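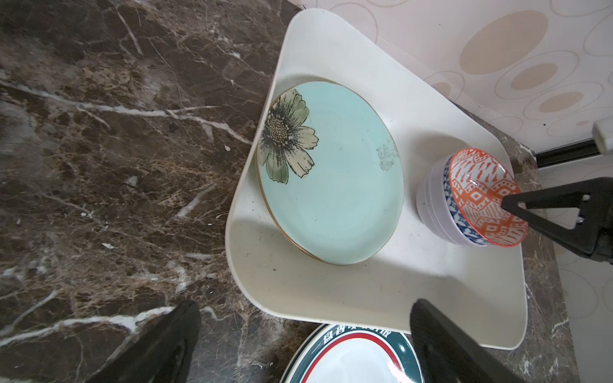
I finally got the new fingertips on Budik, and I've been grinning like an idiot ever since! If you've followed along for a while you'll know Budik is the kitchen arm, the one that moves dishes in and out of the tray, and you'll also know I've been complaining about its grip since April. Bowls were the worst. It would get one finger inside the rim, close up, and the bowl would slowly rotate out of its grasp like it had somewhere better to be.

My first guess was the motor. Wrong. I spent two evenings logging current and it was as steady as you like. Then Grigoris Stamatopoulos left a comment on the last post asking when I'd last taken the fingers off and looked at the pins, and the answer was never (sorry, Grigoris). So off they came. One of the pivot pins had worn enough that I could wiggle the finger side to side by hand, and all that slop ends up at the tip, right where it touches the dish.

New pins went in with a tiny smear of grease, and I mean tiny, wiped off with a cotton swab afterward. Then the screws. I'd been doing these by feel with a hex key, which is a habit I'm now officially giving up. Yvonne Sugden lent me her little Harkley torque driver and I love it so much I may not give it back. Snug them all first, crossing from side to side, then go around again to the click. Blue threadlocker, one drop each, and leave it overnight!

Next morning came my favorite part, which is re-zeroing. You close the gripper on nothing, tell the controller that's zero, open it all the way, tell it that's the other end, and then check the middle with a gauge block. I was 9 counts out the first time. I'd closed it too fast and it bounced – slow it right down for the last bit and the number settles.

For dishes I always set the grip force low and creep up. I started at 16 percent and finished at 31, and I'm keeping a hard cap at 40 so a typo can't cost me a bowl. The approach matters just as much. With a stack, I teach the point for the top rim separately every single time, as every bowl you take away drops the next rim lower.

Still on the list: the wrist cable rubs a bit when joint five goes all the way over, and I want to try a softer pad on the tips. Vilgot Tangen swears by silicone sheet glued on and trimmed with a scalpel. If anyone has a glue that survives dish soap, tell me in the comments!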